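Equipment planning for household manipulation robots

Equipment planning for household manipulation robots is the work of choosing, costing and scheduling the purchase of machines and supporting items for a room in which robots handle everyday objects such as clothes, dishes or toys. The term covers the arms and grippers and also the less visible part of the purchase: cables, power supply, computers, furniture, spare parts and the hours of the people who install them.

Scope

A plan is normally divided into capital items and running items. Capital items are bought once and kept for several years. They include the arms, their mounts, the cameras and the computer. Running items are used up or wear out, for example finger pads, connectors, printed brackets and the household objects themselves. The division is not always clear. A printed bracket costs little, but if it breaks often it can become a serious line in the yearly budget.

Buyers who have only experience with industrial cells tend to forget the room. In a factory the floor, the fencing and the electrical supply are usually covered by another department. In a home-like room these must be planned together with the robot, and power outlets in particular are often too few.
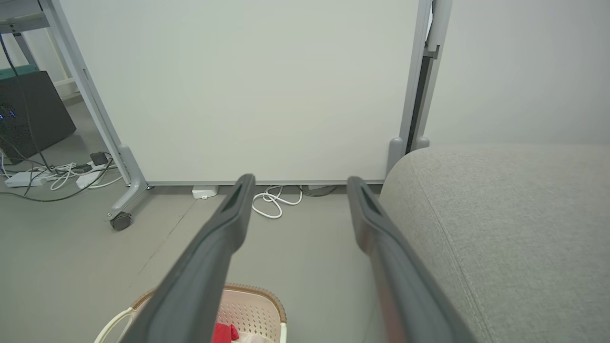

For this reason many planners begin with a list of everything that needs a socket, and only after this they draw the position of the arms. The list should include chargers and network devices, which are easily left out. A common rule is to provide twice as many outlets as the first list asks for. Cable length is measured along the real path and with the arm fully stretched.

Budgeting

The price of the arm is the best known figure and therefore the one that receives most attention. In a planning guide written by Misaki Furukawa for the Corkstead training workshop, the arm and gripper together are given as roughly 50 per cent of the first-year cost of a small room. The rest goes to computing, mounting, furniture, installation and a reserve. The guide advises that the reserve should be a separate line with its own name, so that it is not used for upgrades in the first months.

Grippers deserve their own calculation. Long, narrow fingers are suitable for soft goods, as they can go down into a container and take hold of a fold. They are also a part which touches everything, and so they should be ordered with spares from the beginning. 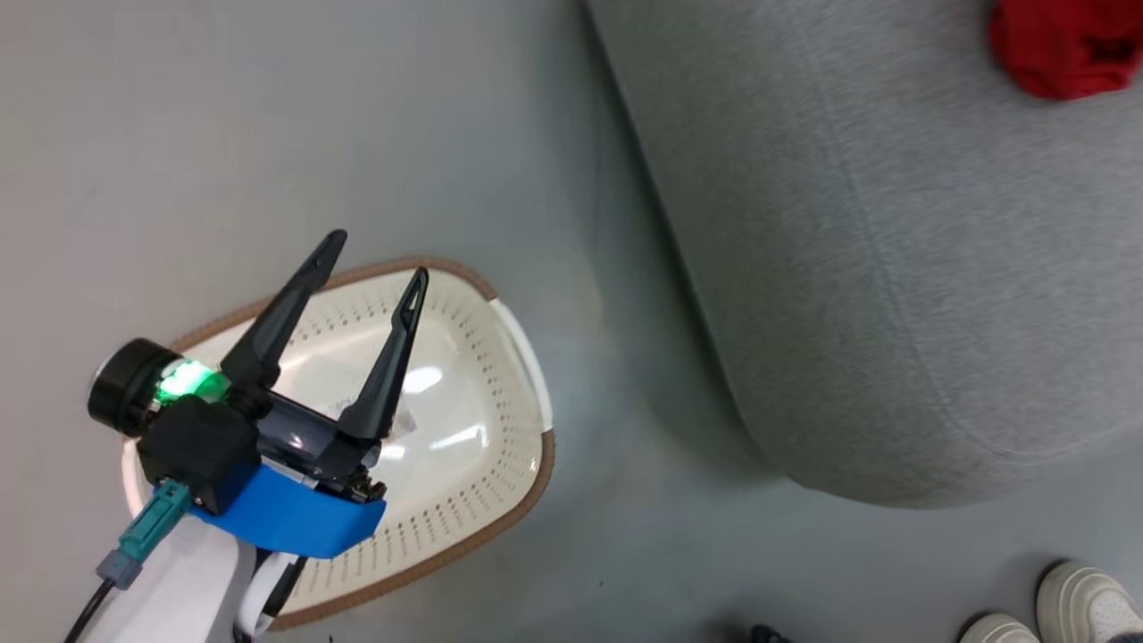

Suppliers differ in how they sell such parts. Pinis offers fingers in pairs only, while Bosimik sells them singly and asks for a minimum order of 5. Delivery time must be compared as well as price. A cheap part that arrives after six weeks may cost more in lost working days than an expensive one from the local stock.

Household objects

Baskets, cloths and seating are usually bought from ordinary shops. Their cost is low, but the choice has consequences. It is recommended to buy several identical baskets at the same time, as shops change their models and a later basket may have another rim or handle.

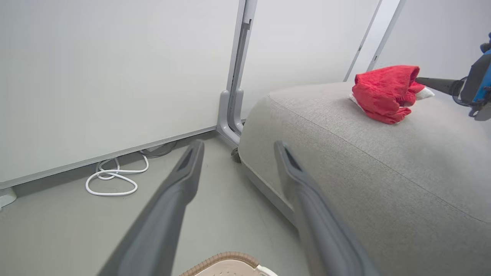 A gripper touching a red cloth on a grey upholstered seat.

The Corkstead room opened with 186 household objects, at a total price of 2,242 pounds including shelves. Textiles were the largest group by number. The inventory is checked each March, and worn articles are replaced from the running budget.

One arm or two

The decision between one arm and two has the greatest effect on the total. A second arm does not simply double the cost, since the computer and the room are shared, but it requires a stronger mount, more cabling and more time for calibration. For laundry work two arms are often preferred, because garments are large and change their shape when lifted.

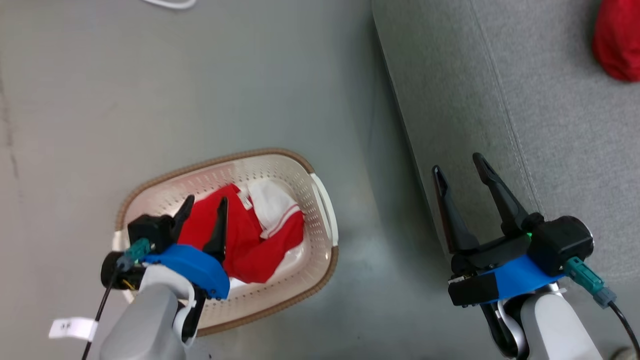

Two-arm work with laundry: the left gripper in the basket, the right one open above the grey fabric surface.

Some buyers choose a staged purchase, in which the mount and power supply are made for two arms but only one is ordered. The supplier Ouazzani keeps the quoted price of the second arm valid for one year under this arrangement.

See also

Total cost of ownership
Spare parts management
Robot end effector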